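What the second arm would really cost us

I said I'd write up the budget once I had calmed down, and I have, mostly.

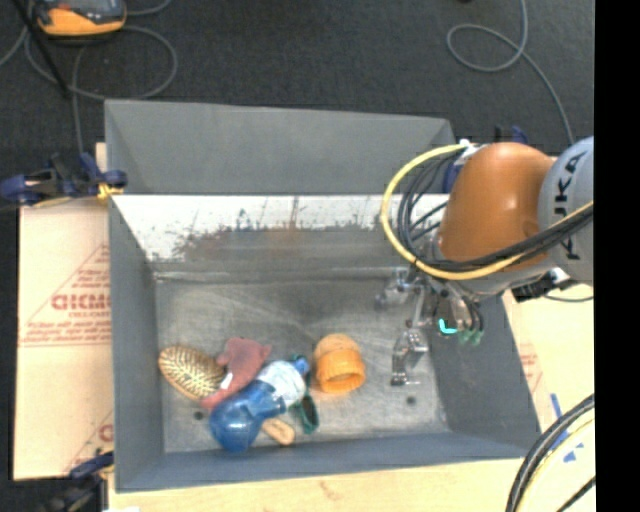
Maksym Tkachuk wrote in after my last post to say that I had the whole thing backwards, and that a shop our size shouldn't be pricing arms at all until it has priced the hours of the person who is going to stand beside one. Buy the hours first, he said, and if there's money left over after that, go look at arms.

I didn't like reading it. I had already made a spreadsheet. But I went back and added a row for hours, and then a few more rows under that one, and by the end of the evening the arm was no longer the biggest number on the page.

For anyone new: we pack mixed returns. Brushes, bottles, cups, soft stuff with tags on it, all tipped into bins together and sorted by hand at the far end of the building. It's dull work and we have trouble keeping people on it, so every year or so somebody decides that a robot ought to do it. Last year that somebody was me. This year it's my boss, and I'm the one being careful, which feels strange.

We have two quotes in hand. Skundon wants to sell us the arm, the gripper, the stand and a year of support as one lump. Brellow will sell us the pieces and let us put them together, and their number is lower by enough that everyone in the meeting sat up. I'm not going to print the totals because both of them asked me not to. I can say what I think of them.

The Skundon quote has a line called "commissioning" with one price next to it and no hours. I asked what happens if commissioning takes longer than planned. The answer was that it usually doesn't. I asked what was in the plan, then, and was told someone would get back to me. That was in March. I'm still looking forward to it.

The Brellow quote is honest about being a pile of parts. What it leaves out is everything you need to make the pile move. Cable runs. Clamps to keep a bin from walking off when a finger pushes on it. Spare fingertips. I priced the small stuff myself from a catalog and came to $3,021, and I hadn't gotten to guarding yet. Guarding is its own quote from its own company and I have learned not to guess at it.

Then there's the gripper, and this is where I get grumpy. Every demo I've sat through has been a box. A nice stiff cardboard box with flat sides, picked up and put down and picked up again while somebody talks about throughput. We don't get boxes. We get a crumpled piece of cloth lying across a hairbrush with a bottle on top of it. A fingered gripper might be able to deal with that, and a suction cup might be able to deal with the bottle, and I would like to see either one of them do it with our junk before I sign for it. A metal hand with fingers looks very clever hanging over a bin. Looking clever is free.

So I asked both companies for the same thing. I'd ship them a carton of real returns, 33 items, nothing cleaned up or picked out, and they would run it and send me the whole recording with the misses left in. Brellow said yes, and asked whether they could keep the carton afterward. Skundon said they would prefer to run their own test set. I wrote back asking what was in the test set. You can probably guess (boxes, and one shampoo bottle standing up).

My boss thinks I'm being difficult. His argument is that the software gets better every few months, so whatever it drops today it will pick up by next year. Maybe. I have a label printer that was going to get better too. I don't budget on what a salesman thinks a later version will do, and if the thing really does improve that fast, that sounds to me like a fine reason to wait and buy it then.

His other argument is stronger, and I'll give him that one. We lost four sorters last year, and training a new one takes a good while before they're any use. That's real money and I hadn't put it in my sheet. It's in there now. It helps the robot's case more than anything in either brochure did.

What hurts the robot's case is Maksym's row. Somebody has to clear the jams. Somebody has to notice that a brush handle has wedged itself in a corner and that the arm has been reaching for it for ten minutes. Both companies told me this takes "minimal attention," so I asked each of them for the name of a customer I could call about it. I got one name, a place called Barbu that handles secondhand housewares. The woman I talked to there was very happy with her arm. She also told me she has a person at that cell for the full shift. She didn't seem to think this was bad news. Her person used to sort by hand and now watches and helps out, and the cell gets through more than he did alone. Fine! But that's a different purchase from the one my boss has in mind, and it needs to go on the sheet as what it is.

Where I've landed, for now, is asking for a rental. Pastska rents out a complete cell by the month with a tech who comes along for the first 2 weeks - the price per month is ugly, and I had to read it twice. Still, ugly for a few months is a number I can see the end of. If it can't handle our bins we send it back. If it can, I'll have our own figures for hours and jams and broken fingertips, and I can fight with Skundon about commissioning like a grown-up.

My boss has the sheet now. He has already asked me whether the row for hours could be made smaller. I told him he was welcome to come down and stand there himself, and he said he'd look at the rental.

If you've rented a cell from anybody, I would like to hear what the return shipping cost you. It isn't on the quote.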